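Threads > Silvan Bachmann > Native bees and the back garden

Right, a few people asked how the blue-banded bees are going at my place so I'm doing a thread. Grab a cuppa, I go on a bit.

Background for the newcomers: we're on a skinny block in Dultuslow, clay soil, fence on three sides. When we moved in the only thing flowering was one very cranky lavender. I wanted bees. Proper native ones, the little blokes with the pale blue stripes that sound like an angry toothbrush.

They're solitary, so no hive and no queen. Each female digs her own little burrow in clay or soft old mortar and stocks it for her own young. You'll often get a bunch of them nesting side by side though, like a row of townhouses.

So my first go was mudbricks. I used clay from our own yard with way too much sand in it and they fell to bits if you looked at them sideways. Second go I did more clay, less sand, and let them dry in the shed for ages. Much better! You want to be able to scratch the surface with a fingernail. If you can't, she'll struggle to dig it too.

I poked starter holes in with a pencil while the mix was still damp. Not deep, just enough of a dimple to give them the idea.

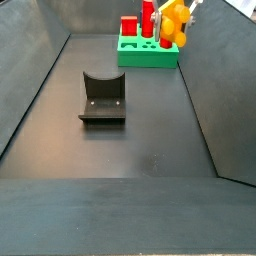 Do blue-banded bees sting?

The females can, but they're pretty mellow and you'd more or less have to squash one in your hand. I've weeded right under the bricks with them zipping past my ears and never copped it.

Okay, plants. This is where my money goes, sorry to the household budget. They're buzz pollinators, meaning they grab the flower and shake the pollen loose, so anything in the tomato family is a winner. My cherry tomatoes have gone berserk.

Other favourites at our place: flax lilies (dianella), hardenbergia, blue salvias, and the cranky lavender, which has cheered up no end since I stopped watering it. They do love a blue or purple flower but I've seen them on white basil flowers heaps of times.

I got most of the dianella as tubestock from Dendalia, 30 of them, and lost a few to the neighbour's chooks. The rest are knee high. Gamage had bigger pots but tubestock catches up so quickly I wouldn't bother paying extra.

Somebody in the replies says put the bricks in full shade. Mine get morning sun and then shade after lunch, tucked under the eaves so the rain can't get at them. The one I tried down the back in full shade got spiders and nothing else. Nice spiders, mind you.

Also please go easy on the sprays. I had aphids all over the roses in April and just hosed them off, then the ladybirds turned up and had a feast.

It's gone quiet out there now with the cold. The adults die off and the young ones sit tight in the brick until it warms up, so don't go tidying or moving anything! Mine's staying put.

Next job is a second lot of bricks for my sister over in Sirken. If anyone has a good clay source out that way, sing out, her soil's basically beach.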